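Ball Pressure and Storage at the Vatlow Courts

Several members have asked why the balls in the practice hoppers play so differently from one week to the next. Most of the difference comes from how long the balls have been out of the can and where they have been kept.

A pressurized ball leaves the factory with the air inside it well above the air outside. The can is sealed at a similar pressure, so the ball loses very little until the lid is pulled. After that, gas works its way out through the rubber whether the ball is hit or not. A can opened in October and left on a shelf until spring will give balls that look new and bounce low.

The usual bounce test is simple. Drop the ball from 100 inches onto a hard, level floor and read the height of the rebound at the bottom of the ball. A new ball of the standard type should come back to between 53 and 58 inches. Let the balls sit at room temperature overnight first -- a ball from a cold car will read low and may be thrown out for no reason. 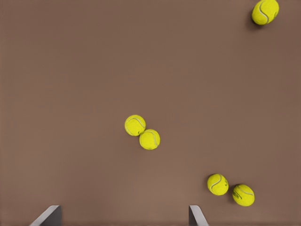

Felt is a separate matter. On the hard courts at Vatlow the nap wears down before the rubber gives up, and a bald ball flies faster through the air and takes less spin. On the clay at Dredside the felt picks up grit and moisture, gains weight, and slows down. For this reason balls should not be moved between the two sites, even when they pass the bounce test. Clay-stained balls also mark the hard courts.

Nele Lammers went through the full stock over the winter and logged 2,558 balls across both sites. Of these, roughly 900 failed on bounce and another 400 were sound but too worn for anything except wall practice. The failed balls have been bagged and are in the shed at Flostitz until the recycling pickup.

From this season the hoppers will hold pressureless balls only. They get their bounce from a thicker rubber wall, so they keep it for much longer, but they feel heavier on the racket and some players with sore elbows may prefer to bring their own. Match balls will still be pressurized and will be opened on the day of play.

Opened cans go in the Egan cabinet by the office, which holds a steadier temperature than the shed. Please write the month on the lid in marker. Cans with no month on them will be tested with the next batch, and the bounce gauge can be signed out at the desk for up to 2 hours.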